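Search this site
Type and hit enter
Search

Sweater season, early

I know, I know, it's August and it's far too warm for wool. But every year I tell myself I'll go through the knits before the first cold morning in Kirnden, and every year I end up digging in the bottom drawer at 6 a.m. in my socks. So this time I'm doing it now, one sweater at a time, on the guest bed, with the window open and a big glass of iced tea (well out of reach of the white duvet!). I've got 10 to get through, and I'm putting them up here as I go.

First up is the brown one, my favorite, so of course it got to go first.

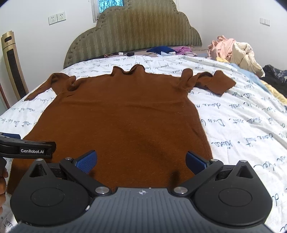
The brown knit with the rolled collar, laid out flat on the script duvet. Olive headboard behind, still my best buy for that room.

I love how fuzzy this one is. It came from a little shop in Wakport and I wear it all winter long, mostly over a white tee, sometimes over pajamas if no one's coming by. The sleeves never want to lie straight for me, so I just smooth the body, tuck the arms in behind and fold it up from the hem. Hangers are a no in my house! I lost a good cardigan to shoulder bumps that way and I'm still sore about it.

Lotte Hendriks wrote to ask if I roll or fold. Fold, always, for anything this soft. Rolling is for T-shirts and for the suitcase.

The gray cardigan is next, once I've found its missing button. If it's under the dresser again I'm going to need a longer ruler.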